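Un guide de bonnes pratiques pour les robots à deux bras, enfin !

Je l'attendais depuis un moment : Zakano et Morumix publient en août leur guide commun sur la manipulation d'objets du quotidien. Il fait 12 pages, ça se lit dans le train (je l'ai fait), et c'est nettement plus digeste que la version de travail qui circulait chez Politis. 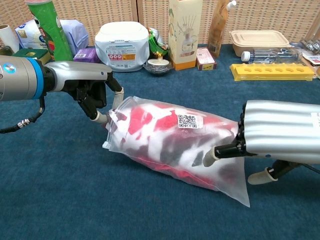

Ce qui m'a plu, c'est la place donnée aux emballages souples. Sachets, pochettes, sacs à fermeture : on y a droit à un chapitre entier, avec cinq règles sur la force de pincement, la vitesse d'approche et l'arrêt des deux bras. Car oui, si l'un s'arrête, l'autre doit s'arrêter aussi. Ça paraît évident, mais ce n'était écrit nulle part chez nous !

Autre point qui va faire causer : il faut noter la liste des objets présents avant chaque séance, et la garder avec les enregistrements.
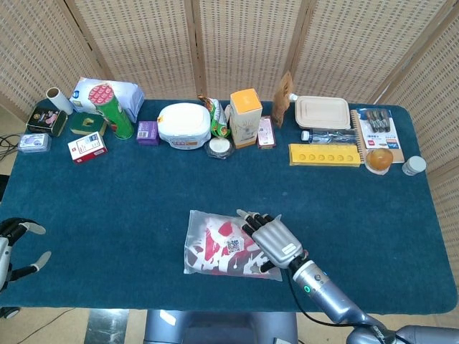 Côté câbles, je reste sur ma faim. Deux lignes seulement, et une formule assez vague sur le « passage dégagé ». Gudstead a déjà demandé des précisions, moi aussi d'ailleurs. Les remarques sont ouvertes pendant neuf semaines, et j'ai bien l'intention d'en envoyer une deuxième sur les étiquettes, dont le guide ne dit pas un mot.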